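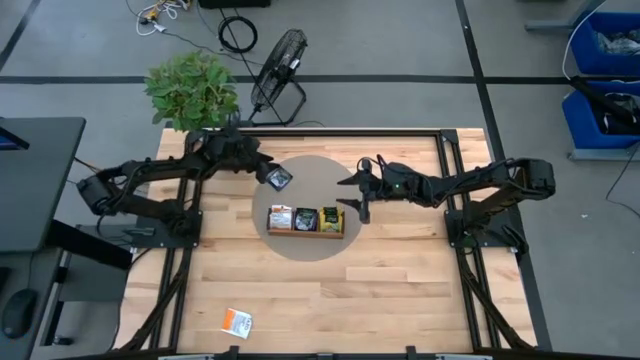 How to sort out a tea point at work (without it turning into a swamp)

Quick one, written between jobs. We redid ours at the Bisdale office in February and people at Jastevley keep asking what we did. So.

What you need
A bit of worktop near a socket. Kettle. Something to hold the tea bags. Lidded tub for sugar. Jar for spoons. Small bin with a lid – not optional. Tea towels, more than you think.

1. Pick the spot
Near a sink if you can. Not next to the printer, we tried that. Not in a corridor either, people stop and chat and then you can't get past. Wipe-clean surface, and check the kettle lead reaches without hanging off the front.

2. Sort the tea
Throw out anything stale first. Smell it, you'll know. Then ask people what they really drink. Ours was mostly plain black tea, a fair bit of peppermint, hardly any fruit. A box of 200 everyday bags is cheaper than lots of little ones. Wrapped bags keep better so use those for the flavours that go slowly.

Keep it all in one holder. Something you can lift out in one go when you wipe down. A turntable underneath is handy if people come at it from both sides.
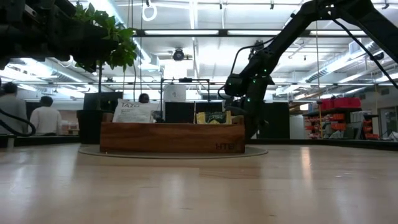
Wooden caddy on a round turntable mat.

Tall boxes at the back or they hide everything. Refill from the cupboard when it gets low, dont cram it.

3. Milk
Most of the rows are about milk. One shelf in the fridge, date on the lid in marker pen. Oat milk lasts a few days once opened, check the carton. Anything past its date goes down the sink, no debate.

4. Money
Tin or list. We do a list, 3 quid a month each, pay by transfer. Ruddock do a tin and it's always full of coppers. If you get visitors, let them have it free, it's only a tea bag.

5. Cleaning
Descale the kettle every 8 weeks, sooner in a hard water area. Citric acid, boil, leave it, rinse, boil again and tip that away. Tea towels home with a differnt person each week – rota on the fridge door.

Mugs: wash your own. Put a sign up if you must. Ours gets ignored.

6. If you have a front desk
Offer a drink as soon as people come in. Tray ready, clean cups, biscuits in a tin. Keep hot drinks well back from the visitor book.

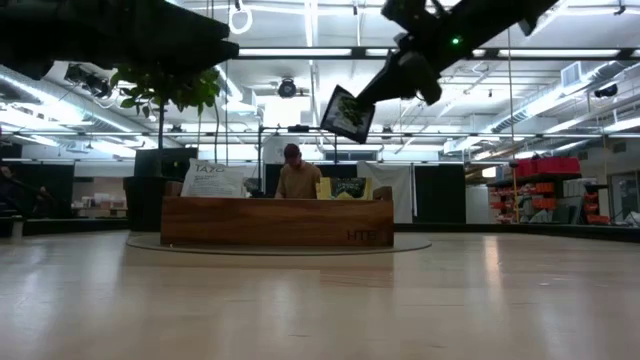

One reader at Carkcombe wrote in to say we'd missed decaf, and that it should have its own tub with a big label, as once the bags are out of the box you can't tell them apart. Fair point, adding it to step 2.

Coffee is a whole other page. Will do that one when I get a minute.

Last updated 2019-09-03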